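So Plaritz has put out a "definitive" timeline for Eradero, and everyone is passing it around like the matter of the drowned king is settled. I have doubts. Thread.

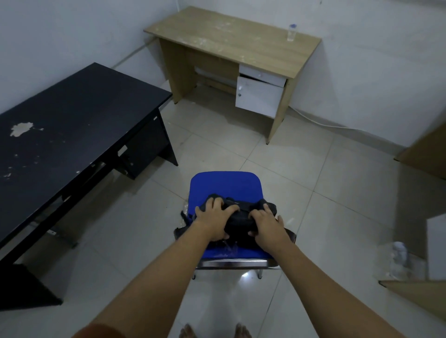 One reply already says the timeline must be right, that the sequel's opening text calls the king "long dead" and the sea serpent Collet is plainly his ghost in a new body. Fine. Read that opening text again. It says the king is long dead. It doesn't mention Collet at all.

The ghost idea comes from one shrine tablet in the first game. The tablet says Collet "rose when the king sank." Rose from where? As what? A serpent coming up at the same time a king goes down doesn't make them the same person.

And who wrote the tablet? The priests of Trumance, who lie to you in at least two side quests and try to sell you a fake relic for 500 shells. I'm supposed to take their word on this one?

The timeline also puts 92 years between the flood and the first game. Where does that number come from? I went back through the in-game books in November and couldn't find it. The closest is a fisherman who says his grandmother saw the water come in. Could be 92. Could be 60.

Then there are the eight bells. If Collet is the king, why does ringing them put the serpent to sleep? They were cast to wake the king. It's on the wall in the bell tower, second floor, left of the stairs.

People keep telling me the art book clears it up. The art book gives Collet almost 20 pages, and most of that is fin sketches.

If somebody has a line from the games that says king equals serpent, post it. A screenshot of the wiki doesn't count. The wiki cites the timeline now.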